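6/4/21

First proper warm evening and I have finally started on the long quilt, the one I've been threatening to make for years! Rokeya Nanayakkara came round with two bags of cotton from the mill shop at Fleterden and we spread the whole lot over the floor and argued happily until supper.

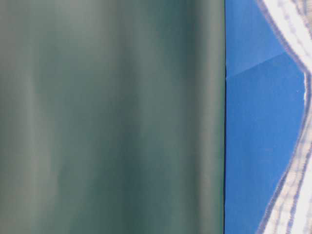
2 min read

The greens are what I'm most excited about. I want the top end to be like the lake at Ivanyshyn early in the morning, all grey and sage, before the boats go out. I've worked out that I need 264 squares, and 299 if I do the border properly — and I will do the border properly.

Rokeya thinks I should wash everything first. She's right, she always is, but I was dying to cut something, so I did one row anyway (don't tell her).

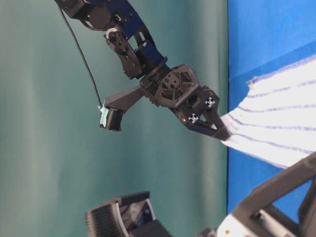 The second row went better once I'd changed the blade. It's lovely how quickly your hands remember. Gran's pattern book says to press the seams open, and the woman at Todeck swears by pressing them to one side, so I tried both and the open ones lie much flatter.

Then tea, and a long chat about backing. I'd love a really soft flannel but it's dear, and I'll need yards of it.

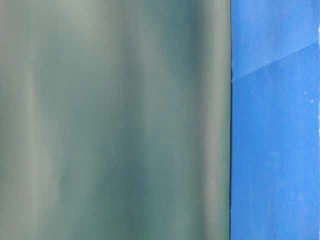
Soft grey-green, light and dark

What a colour though! I keep thinking about it. If the thread from Brindodico comes in time I can start quilting in July, and I've ordered a 500 metre reel so I can't possibly run out halfway.

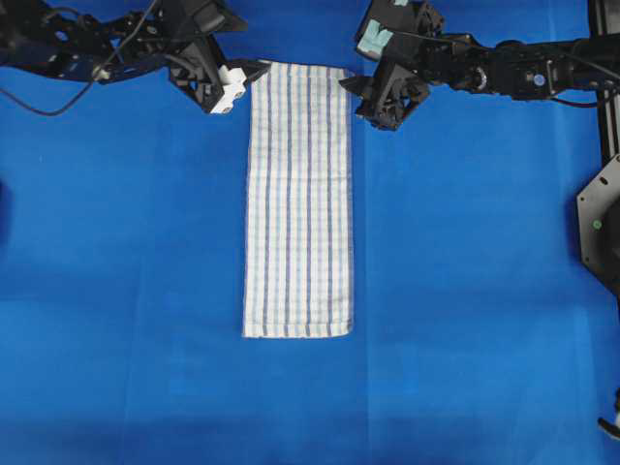 Rokeya took the offcuts home for her cushions, and I've left my row pinned up over the bookcase where I can see it from bed. Tomorrow I'll wash the rest and cut the darkest greens.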